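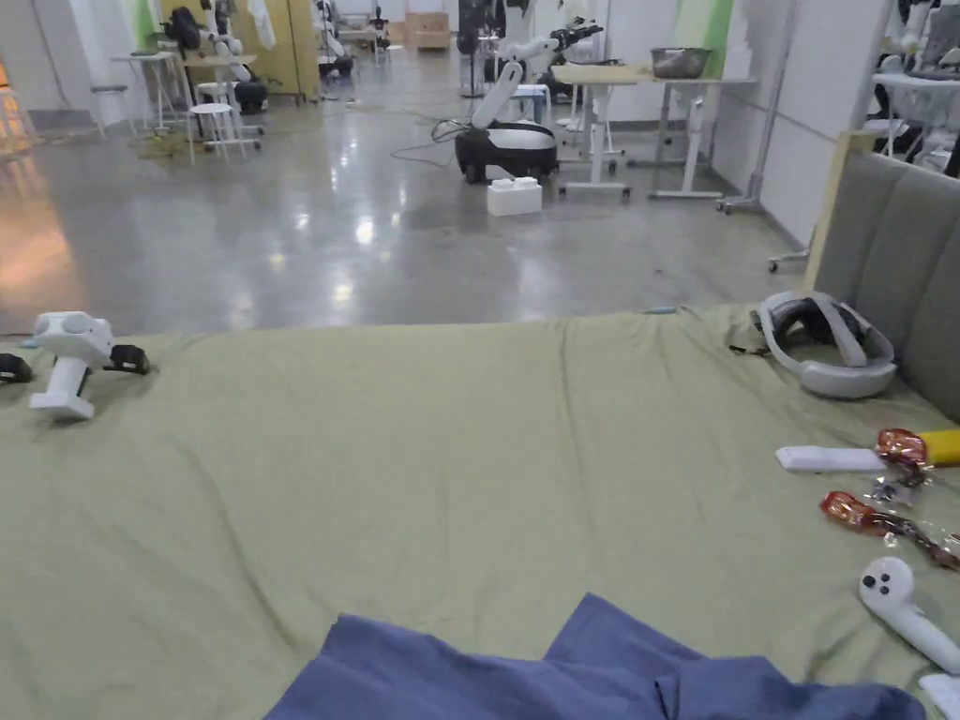 橄榄绿色床单上的头戴设备与白色手持设备

# 关于 Cledum

Cledum 是一家从事历史题材印刷品编制与销售的公司，办公地点和仓库均在 Wurkau。主要产品为历史人物传略挂图、年表长卷、史料摹本卡片以及与之配套的教师用册。产品以中文为主，部分条目附原文。客户包括中小学、地方图书馆、小型展馆和个人读者。

本页说明公司的业务范围、编写规则、制作流程、编号方法、供货方式和勘误办法。本页最近一次修订于2025年8月27日。价格、库存及发货时间以各商品页为准，本页不列。

## 一、业务范围

现行目录收录在售品种184个，分属四个系列：

- **传略挂图**：单张，竖幅，一图一人或一图一群体。正文为编写文字，附年表、地名索引和出处栏。
- **年表长卷**：横幅，经折或卷轴两种形制。以某一地区或某一行业为线索排列事件。
- **史料卡片**：成套供应，每张正面为史料摹本或释文，背面为说明。
- **教师用册**：骑马订小册，随前三类产品使用，可单独订购。

传略挂图目前有67个品种，为数量最多的系列。题材以航海与测绘、邮政与电报、女子教育、印刷与出版、公共卫生、铁路劳工为主。军事史题材只收录后勤、通信和医护部分，战役类挂图已停止编制，旧品售完后不再加印。

公司不经营古籍原件、文物、旧照片原件，也不提供鉴定和估价。来信询问此类事务的，一律按本条答复。

定制品另行处理。地方图书馆和学校可以委托编制本地题材的挂图或长卷，史料由委托方提供目录，公司负责核查、编写和制作。定制品不进入公开目录，委托方书面同意公开的除外。

## 二、选题

选题每年五月集中审定一次，其余时间只接收登记，不作决定。登记表包括以下各项：题目、时间范围、地理范围、已知史料清单、已有同类出版物、预计读者学段、预计形制。缺少史料清单的登记表退回补充。

审定时看四个方面：

1. 是否有两种以上相互独立的史料可供核对；
2. 所需图像的权利状态是否清楚；
3. 题目能否在既定版面内讲完；
4. 与在售品种是否重复。

第一项不满足的，题目搁置。传略类选题中，仅有回忆录一种史料而无其他记录可以对照的情况较常见，这类题目可以改编为史料卡片，把回忆录本身作为材料呈现，不写成传略。

重复的判定以正文内容为准，不看标题。同一事件可以在长卷和挂图中各出现一次，文字不得直接互相复制，年月日必须一致。

读者来信提出的选题同样进入登记，登记后会回复一个登记号。登记号不代表立项。

## 三、史料分级

公司内部将史料分为甲、乙、丙三级，分级写在工作底稿上，成品出处栏不标等级，只列名称。

**甲级**：形成于事件发生当时的文书、登记簿、账册、航海日志、电报底稿、庭审记录、公告，以及能够确认刊行日期的报纸。使用影印件或扫描件的，须注明所据藏本。

**乙级**：当事人事后写成的回忆、书信集整理本、口述记录、早期传记。乙级史料可以单独支撑性格、动机、感受一类的叙述，不单独支撑日期和数量。

**丙级**：后人研究著作、工具书、展览图录、地方志续编。丙级用于查找线索和确定通行译名。丙级所引的甲级史料，应回到原件或影印件核对；无法核对的，出处栏写明“转引”。

网络百科、商品说明文字、无署名的纪念文章不列入任何一级，也不得出现在底稿的依据栏内。

同一事实在不同史料中有出入时，按下列方法处理：

- 日期相差不超过一个月的，取甲级史料所载；两种甲级史料互异的，正文写年份，年表内并列两个日期。
- 数量有出入的，正文给出范围，或写明数字来自哪一种史料。
- 人名拼写有出入的，以本人签名为先，其次为官方登记，异写列入索引。
- 地名使用事件当时的名称，括注今名。今属何地尚有争议的，只写当时名称。

乙级史料中的戏剧性场面，例如临终遗言、会面对答、脱险经过，在没有旁证时以“据其回忆”或“早期传记记载”引出。编写者不得把这类内容改写成直接叙述。

## 四、引文

名言是历史题材商品中出错最多的部分，单列一节。

公司对引文执行以下规则。凡加引号的文字，必须有可定位到页或件的出处。译文加引号时，出处栏注明译自何种语言、由谁翻译；由公司自译的，写“本公司译”。只见于后世语录集、日历、明信片和海报的句子，不作引文使用，也不改成不加引号的转述。

确有必要讨论某句流传语的，放在教师用册里，写明目前能查到的最早出现年代和载体，由教师决定是否使用。

节引用省略号。为使句意完整而补入的字，用方括号。原文有歧视性称谓的，挂图正文避免引用该句；史料卡片保留原貌，在背面说明中交代该词当时的用法。

标题不使用引文。早期有几种挂图以名句作标题，现已全部改题，旧题在目录中保留为检索词，旧版不再发货。

## 五、编写规范

挂图正文采用第三人称，过去发生的事不使用现在时态的修辞。每段首句写明时间或地点。不使用“伟大的”“传奇的”“不朽的”等评价词，不使用感叹号。对人物的评价如果来自同时代人，写明评价者身份；来自后世的，归入“后人叙述”一栏。

学段分为小学高段、初中、高中及以上。学段只影响句长、注释密度和术语数量，不影响事实取舍。涉及奴役、监禁、疾病和死亡的内容，各学段都写，小学高段版本不写施暴细节。

术语首次出现时加注。注释放在同页下栏，不用尾注。计量单位保留史料原用单位，括注公制换算值。货币不作今值换算；读者经常问起这一点，教师用册中附有同时期物价对照，可以代替换算。

历法问题处理如下：史料使用旧历的，年表列旧历与公历两栏；只知旧历年月而不知日的，公历栏跨月填写。岁数一律按周岁，生年不详者不写岁数。

年表条目的字数上限由版面决定，超出上限时删减条目，不缩小字号。

一份稿件从编写到付印须经过两次独立核查。第一次核查逐句对照底稿依据栏，第二次核查只看成品校样，不看底稿，由未参与编写的人完成。两次核查的意见分别存档，有冲突时退回编写环节重做该句。核查意见使用统一代码：F 为事实，C 为引文，N 为人名地名，D 为日期，T 为译名，L 为版面。

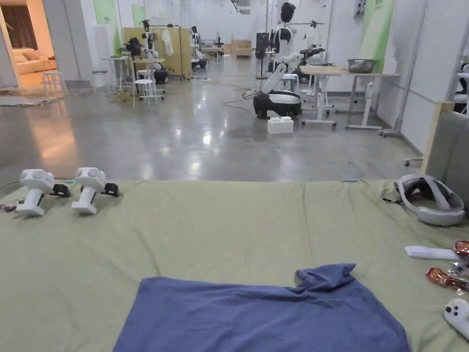
绿色床单上的手持控制器、头显与遥控器

## 六、图像与权利

挂图所用图像分三类：公有领域图像、取得许可的馆藏图像、公司自绘图。图像来源写在右下出处栏，写法为“作者，题名，年代，藏处”。作者或年代不详的，直接写“不详”。

不使用来源不明的肖像。某些历史人物流传的肖像经核查属于他人，或绘制于人物去世多年以后，这类图像按下列原则处理：属于他人的，不用；后世绘制的，可以用，图注写明绘制年代。完全没有可靠肖像的人物，挂图以居住地地图、手迹或所用器物的线描代替，不绘想象像。

黑白照片不上色。为印刷而做的调整限于去除扫描污点、校正倾斜和统一灰阶。原件的折痕、水渍、缺角予以保留。底稿中存有调整前的文件，购买者对某一图版有疑问时可以申请查看低分辨率对照。

地图全部自绘。底图海岸线和河流按事件年代修订，改道河段以虚线标出今道。比例尺用图形比例尺，不用数字比例尺，以免缩放后失准。

许可图像有使用期限的，期限届满前未能续约的品种自动下架，目录中标记为“图像权利待定”。下架期间已售出的成品不受影响。

公司自编文字与自绘地图的著作权归 Cledum。购买者可以在课堂、展厅和阅览室内张挂展示，可以拍摄张挂现场。整幅扫描、重新排印和制成幻灯片公开发布，需要书面许可。教师在本班授课时截取局部投影，无须申请。

## 七、制作

### 纸张

挂图和长卷使用无酸纸，由 Gendik 供应。每批到货抽检三项：表面酸碱度、横向伸缩、不透明度。抽检不合格的整批退回。纸张到库后平放静置，与印刷间温湿度一致后方可上机。

史料卡片使用较厚的同系列卡纸，边角倒圆。摹本卡片不做人工做旧，不染茶色，不烧边。曾有客户要求提供做旧版本，公司不供应；摹本背面均印有“摹本”二字和制作年份。

### 印刷

印刷采用颜料型油墨。线描和文字用单黑，图像用双黑叠印，地图水系用专色。每个品种保存一张签样，加印时以签样对色，不以屏幕对色。

套印偏差以目镜检查四角和中心。文字断笔、糊字、墨点分别记录，断笔出现在数字上的一律作废，出现在花边或底纹上的按等级处理。

### 装订与加工

经折长卷、卷轴和精装教师用册的装订由 El Fassi 承担。经折长卷的折缝避开文字和人物面部，折距在排版阶段确定，印后不再调整。卷轴地杆内不加金属配重。

裱褙用淀粉糊，不用喷胶。裱后上墙绷平，自然干透再裁边。这一工序受天气影响，阴雨季节卷轴类产品的交货时间会延长，延长天数在订单页另行通知。

挂图上下压条可以选配。压条为独立配件，不预先安装，孔位与公司全部竖幅挂图一致。横幅长卷不适用该压条。

### 检验

成品检验分为文字检验和外观检验。文字检验不重新核查史实，只确认印件与签样一致，重点为日期、页码、出处栏和编号。外观检验在侧光下进行，看压痕、卷曲和裁切直角。

检验记录现行表格含59个项目，适用于全部四个系列；某一项目对某一系列不适用时，填“不适用”，不留空。留空的记录视为未完成，对应成品不得入库。

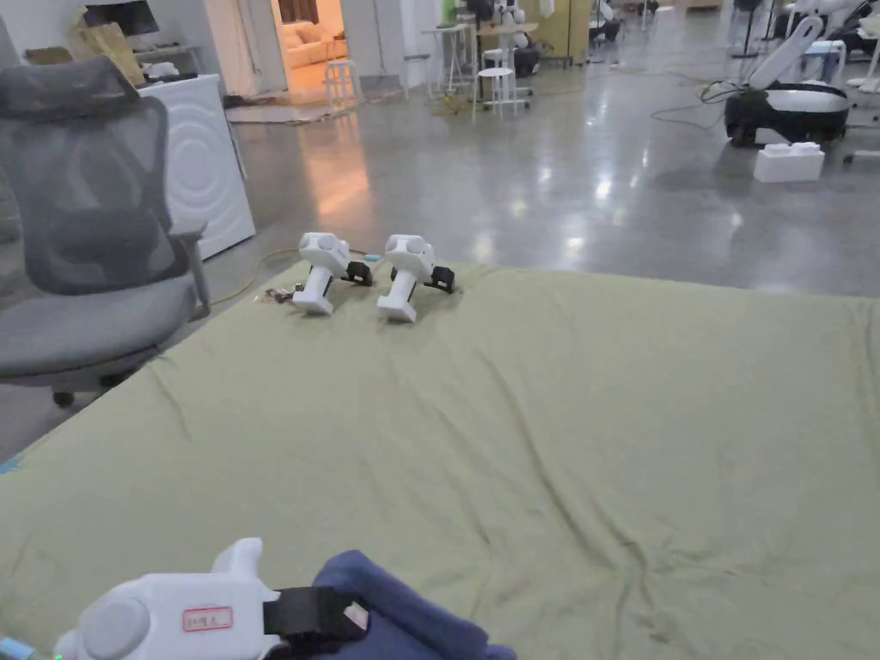 入库后的成品按系列分区存放，挂图平放于抽屉式纸柜，卷轴横置，卡片和小册直立。仓储区不使用直射日光，照度按月记录。存放满两年未售出的批次重新抽检卷曲和褪色，合格的继续销售，外包装上不另作标记，批次记录中注明复检日期。

## 八、编号与版次

每个品种有一个固定品号，由系列字母、题材代码和流水号组成。系列字母如下：

| 字母 | 系列 |
|---|---|
| Z | 传略挂图 |
| N | 年表长卷 |
| K | 史料卡片 |
| J | 教师用册 |

品号后接版次与印次，以短横连接。正文有任何文字改动的，升版次；仅加印的，升印次；仅更换纸张批号的，两者均不变，在批次记录中登记。

教师用册的版次须与所配产品一致。购买挂图新版而手头为旧版用册的，可以凭品号索取差异页。差异页为电子文件，列出改动的句子、改动前后文字及依据。

品号停用后不再分配给其他品种。题目重写、内容结构变化较大的，给新品号，旧品号在目录中指向新品号。

检索时请优先使用品号。以人名检索的，可能因译名不同而遗漏，目录检索页收录了常见异译，尚不完整。

## 九、学校与图书馆供货

学校与图书馆可以开立机构账户。开户需要机构名称、收货地址、发票信息和一名经办人的联系方式。机构账户可以分批收货、统一结算。

成套订购按课程单元组配。每个单元包含挂图、卡片和用册，单元清单可以在下单前调整。调整后的清单生成新的配货单，旧配货单作废，请勿混用。

样品借阅面向机构账户开放，每次借阅限2个品种。借阅品为流通样，可能有张挂孔和轻微折痕，文字内容与当前在售版次一致。借阅期满归还时用原纸筒，纸筒内的衬纸请一并放回。衬纸遗失不收费，但需在归还单上写明，以便补配。

展馆用于长期展出的，建议选用哑面版本，并告知展出位置的光照条件。公司可以提供同品种的替换张，按展期轮换。替换张与首张须为同一版次，下单时在备注栏写明。

大字版目前只覆盖传略挂图中的一部分。大字版的正文经过删减，删减处不影响年表和出处栏。大字版单独编版次。盲文版正在试制，尚无供货日期。

## 十、包装与运输

挂图以纸筒卷装，图面朝外，内衬无酸薄纸。卷装后请在收到当日展开，反向平压，不要反卷。卡片套装以硬纸盒装，盒脊印品号。经折长卷加函套，函套内侧有开启方向箭头。

运输途中纸筒受潮的，请不要加热烘干。连同纸筒放在通风处，拍摄纸筒端盖、外壁和图面各一张，随订单号发来。是否补发由照片判断，一般不要求寄回。

跨境订单由客户自理进口环节的税费。货物申报品名为印刷品，公司不更改申报品名，也不低报金额。

## 十一、退换

未张挂、未打孔的成品可以退换。已张挂的，仅在出现印制缺陷或事实错误时退换。

以下情况属于印制缺陷：数字断笔、图文错位、缺页、折缝压字、编号与内容不符。以下情况不属于印制缺陷：公司图像中保留的原件折痕与水渍，不同印次之间纸色的细微差别，裱褙纸的自然纤维点。

定制品在校样签字后不接受内容性退货。签字之后发现事实错误的，不论错误由哪一方造成，公司均重新核查；由公司造成的，免费重印，由委托方所供史料造成的，收取纸张和印工费用。

## 十二、勘误

勘误页公开，按品号排列，包含错误位置、原文、更正、依据和发现方式。发现方式分为“内部复查”“读者来信”“新史料公布”三种。不登载来信者姓名。

收到勘误来信后的流程：

1. 登记并回复收到；
2. 调出底稿依据栏；
3. 核对来信所举史料，必要时请来信者提供页码或藏号；
4. 作出“更正”“并存”“不更正”之一的结论；
5. 书面答复，结论为更正或并存的，写入勘误页。

“并存”指现有史料不足以判定，下一版中两说同列。“不更正”的答复同样写明依据，来信者可以补充材料要求复议，复议次数没有限制，但须有新材料。

更正涉及日期、人名、引文的，库存成品停止发货，待重印。更正涉及标点、译名统一或版面的，库存品附勘误条继续发货。已售出的成品，客户可以凭品号和版次索取勘误条，勘误条背面为可移除胶。

引文类更正中有一部分属于撤回，即原先认为可靠的出处经核查不成立。撤回的引文在勘误页长期保留，不删除条目。

## 十三、底稿与档案

每个品种的底稿长期保存，内容包括登记表、史料清单、依据栏、两次核查意见、图像许可文件、签样和历次勘误。纸质底稿按品号上架，电子底稿每次升版时另存，不覆盖旧文件。

研究者可以申请查阅底稿中的史料清单和依据栏。核查意见和许可文件不对外。查阅申请写明品号、查阅目的和所需部分，答复以书面形式发出。复制件上印有品号和复制日期，引用时请引原史料，不要引公司的底稿。

委托方提供的史料在定制品完成后归还，公司保留目录和依据栏，不保留扫描件。委托方要求保留扫描件备日后升版的，另签保管单。

## 十四、署名与合作

挂图和长卷不署个人姓名，统一署“Cledum 编制”。内部底稿中各环节均有签名，责任可以追溯。由外部研究者撰写的教师用册按合同署名，署名位置在版权页。

公司接受的合作方式有三种：史料线索提供、地方题材共同编制、译名审校。史料线索提供者可以选择在版权页列出所属机构名称。不接受以购买数量换取内容调整，也不接受在成品正面印制赞助标识；机构定制品可以在背面印机构名称。

与 Gendik 的供纸关系和与 El Fassi 的装订关系只涉及材料和加工，两家均不参与选题与编写。

## 十五、联系

来信请按事由选择对应栏目：订单、机构账户、勘误、选题登记、图像权利、底稿查阅。一封信涉及多个事由的，请分别提交，各栏目的登记号不通用。

勘误来信请写明品号、版次、印次和具体位置。挂图的位置以栏和行表示，栏自左向右，行自上向下；年表位置以年份表示；卡片位置以卡号和正反面表示。没有品号的旧品，请拍摄右下出处栏。

Wurkau 仓库可以预约自提，不设零售柜台，不陈列样品。自提时出示订单号。卷轴类请自备长度足够的运输工具，公司不提供折叠包装。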